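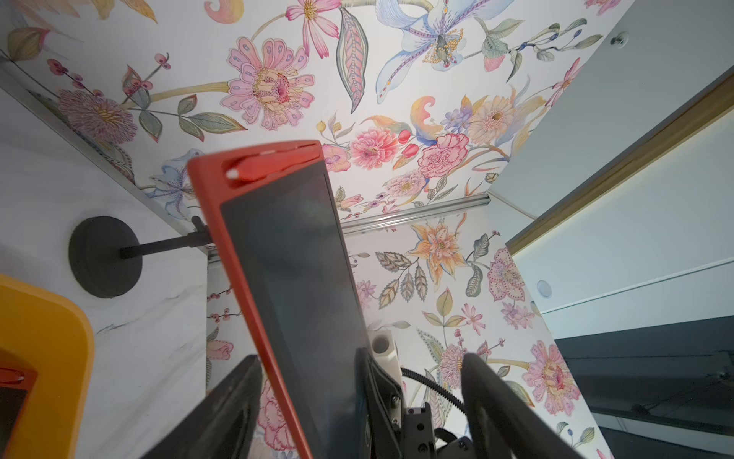
How do you keep a shopping list without using so much paper? I write mine on an LCD tablet with a stylus, and I copy to paper only what must stay.

Home | Diary | Letters | About me

Filed under: Small things at home

September, evening

Today I finished the cleaning of the desk drawer. I found 9 old notebooks, all started and none of them full. In one there was the address of Issa Nassar in Galtlow, which I was searching for since spring. I was so glad that I wrote to him the same hour.

The red tablet stays near the kettle now. In the morning I put on it the words I want to learn, and in the evening I clear them - if I still remember, good, and if not, I write them again. Today's word was "drawer," because I always spell it wrong.

I like very much the flowered wallpaper, even if my sister says it is too much for a small space. She prefers white walls - I don't. I can look at the big pink flower for a long time and think of nothing.

Tomorrow I must buy stamps and lamp oil.

Recent entries
- The bus to Jalska
- My soup, second try
- A letter came back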